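Keeping a dark worktop in the garden clean
Willy De Graaf, 20/01/2021

Many readers wrote to me after my piece on garden tables, and most of them asked the same thing: how do you keep a dark top looking good when it stands outside all year? I have one behind my house in Flustcombe and I work at it nearly every day, so I will tell you what I do.

First the daily cleaning. Take a soft brush and sweep the top dry before you put any water on it. Sand and small grit make scratches when you rub them with a wet cloth, and on a black surface you see every scratch. After the brush I use lukewarm water with a few drops of dish soap. Then clean water, then an old cotton towel. Do not let it dry by itself in the sun, or you get white rings from the lime.

For the white rings that are already there, mix 100 ml of white vinegar with the same amount of water. Try it first in a corner that you do not see. If your top is marble, limestone or another soft stone, do not use vinegar at all, the acid will eat the polish. My neighbor in Costigan learned this with an expensive table.
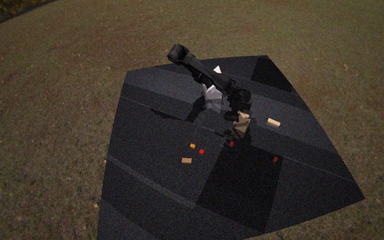 Dark, speckled surface on the grass.

Speckled tops are more forgiving than plain ones. Dust and pollen do not show so fast. But this is also a danger, because grease hides well and you only feel it with your hand. Once a week I go over the whole top with my palm, and where it is sticky I put a paste of baking soda and a little water, wait ten minutes, and wipe it off without pressing.

Grass gives its own problems. When you mow, the cut grass flies up and sticks, and if it stays overnight it can leave a green stain. Cover the top with an old sheet before you start the mower. For a green stain I use rubbing alcohol on a cloth, only a small amount, and I rinse well after.

Moss and algae like the shadow side. In February I clean the edges and the underside with a stiff nylon brush, never a steel one. Steel leaves small pieces of metal behind and they rust.

About oil: some people rub cooking oil on a dark stone top to make it shine. Please don't. It becomes sticky and smells bad in summer. If you want to seal the stone, buy a sealer made for outdoor use, put on 2 thin coats and follow the waiting time on the can.

Next time I will write about sharpening garden shears.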